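Start — Ordnung — Werkstatt — Basteln — Kontakt

Schreibtisch in 20 Minuten aufräumen — so gehts bei mir

Kurz vorweg: kein System, kein Kurs, keine App. Nur die Reihenfolge, die ich seit Februar benutze und die hält. Tisch ist bei mir hell und glatt, man sieht jeden Krümel. Gut so.

Was man braucht
Zwei Becher für Stifte, einen großen und einen für den Alltag. Lappen. Karton. Mülltüte. Wer mag eine Ablage, ich hatte mal die von Susley, 400 mm breit, war mir zu klobig. Steht jetzt im Keller.

1. Alles runter
Wirklich alles. Nicht hin und her schieben, das dauert doppelt so lang. Ab in den Karton damit. Kabel abziehen oder wenigstens zur Seite legen.

2. Wischen
Lauwarmes Wasser, ein Tropfen Spüli. Radiergummikrümel vorher mit der Hand zusammenfegen, sonst schmiert es. Kleberreste mit Plinach, kurz einwirken lassen, abreiben. Erst an einer Ecke testen!

3. Stifte sortieren
Jeden einmal auf Schmierpapier probieren. Schreibt nicht — weg. Kappe fehlt — weg. Was übrig bleibt kommt in den großen Becher, lange nach hinten, kurze nach vorne. Der darf ruhig voll sein. In den kleinen nur das, was man täglich in die Hand nimmt. Bei mir genau ein Stift. Klingt übertrieben, aber ich such seitdem nicht mehr.

4. Hintere Kante einräumen
Alles was man selten greift, gehört nach hinten an die Wand. Großer Becher links, daneben Kleinkram in einer Reihe, rechts die Brille. Gläser nie nach unten ablegen, zerkratzt sofort. Zwischen den Sachen Platz lassen, sonst wirds wieder ein Haufen.

5. Mitte frei
Da wird gearbeitet. Nur was gerade dran ist darf dort liegen. Der kleine Becher links, etwas näher als der große. Linkshänder spiegeln das ganze natürlich. 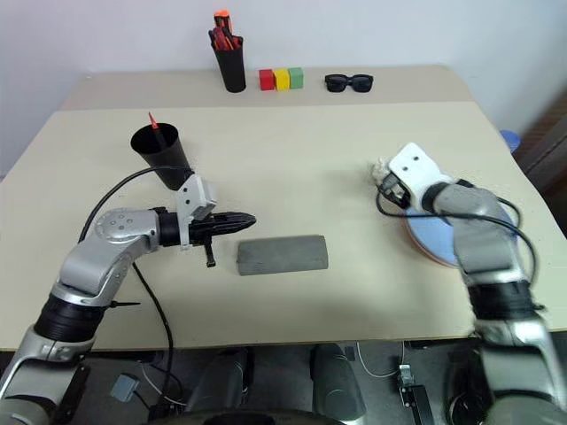

6. Kleinkram begrenzen
Bunte Würfel, Klötze, Figuren, was sich halt so ansammelt. Regel: höchstens drei Stück, und die stehen direkt nebeneinander. Rot, gelb, grün ist bei mir geblieben. Der Rest ging in die Kiste von Pultiten, Deckel drauf, fertig.

7. Abends zurückstellen
Zwei Minuten. Stift in den Becher, Brille nach hinten, Papier weg. Wer das dreimal auslässt kann wieder bei Schritt 1 anfangen, ich sprech aus Erfahrung.

Noch was zu Kabeln: nicht quer über die Platte, lieber hinten runter. Klappt nicht immer, je nachdem wo die Stekcdose sitzt. Klettband hilft, Kabelbinder find ich blöd — muss man jedes mal aufschneiden.

Schubladen kommen extra, schaff ich heut nicht mehr.

Abgelegt unter: Ordnung & Arbeitsplatz

© Simiyu Heimseiten | Kontakt | Impressum | Nach oben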